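Ticks on the Trail: Questions for a Field Technician

The technician who runs the tick survey at the Wuston trail network has dragged a white cloth through the same brush since February. The work is simple. The cloth goes over the leaf litter, comes up every few yards, and whatever is clinging to it gets picked off with forceps and put in a vial.

Last season's drags produced 383 ticks, most of them from the Lirno loop. "Hikers assume they drop out of trees," the technician said. "They climb grass and low shrubs and wait with the front legs out. Knee height is typical for adults. Nymphs stay lower, in the leaves."

Mowed trail centers gave 2 ticks all season. The unmowed margins gave 47 on a single morning.
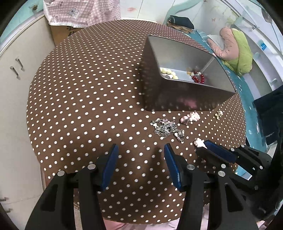 On clothing, the advice was plain: long pants, socks pulled over the cuffs, and permethrin on the fabric, applied ahead of time and left to dry. "It goes on the clothes. Skin gets a repellent labeled for skin. People mix those up."

Checks should cover the backs of the knees, the waistband, the armpits, the scalp and behind the ears. Clothes can go straight into a dryer on high heat. Washing first is less reliable, the technician said, as ticks can survive a warm wash.

For an attached tick, the method is fine-tipped tweezers, gripped close to the skin, with a steady upward pull. "No matches, no petroleum jelly, no twisting. If a mouthpart stays in and won't come out easily, leave it alone and clean the area."

The date of the bite is worth writing down. A rash or fever in the following weeks means a call to a doctor – and the doctor will ask for that date.

Drags resume at the Pamum trailhead once afternoon temperatures stay above 41 degrees.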